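Shared Kitchens Return to the Housing Estates
Apr 5, 2025

The housing association at Paltness has confirmed that the communal kitchen at Hedgate, closed to residents when the estate was refurbished, will remain open on a permanent basis. The decision follows a trial period which ended in March and which the association considers to have met its aims.

Shared kitchens were once a common feature of housing built for single workers. Most were removed as flats grew larger and private cooking space came to be regarded as a basic standard. Interest has revived in recent years, chiefly among landlords whose tenants are older or live alone. Meals taken in company tend to be more regular and more varied, and the cost of fuel is spread across several households.

At Hedgate the kitchen serves 7 staircases and is open from early morning until late evening. Residents pay a small monthly charge and reserve the larger ovens in advance. Lighter equipment may be used at any time.

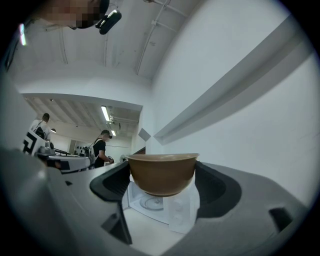
A brown bowl and a white microwave oven with a glass turntable.

The annual running cost has been set at £3,000, to be met jointly by the association and the residents' fund. Inger Ragnarsson, who led the review of the trial, regards the sum as modest. "A kitchen of this kind asks for cleaning, heating and a fair set of rules," she said. "The rules took us the longest to agree."

Those rules now run to two pages. They deal with storage, the labelling of food and the hours during which music may be played. An earlier draft required users to leave within an hour of finishing their meal - a provision withdrawn after older residents objected that conversation was the main reason for their attendance.

A second kitchen is planned for the Kisport estate, where the former laundry offers a suitable room with its own entrance. The architects, Tsuji, have proposed a long central table and lower worktops for those who prefer to cook seated. Residents will be invited to comment on the drawings before the layout is settled.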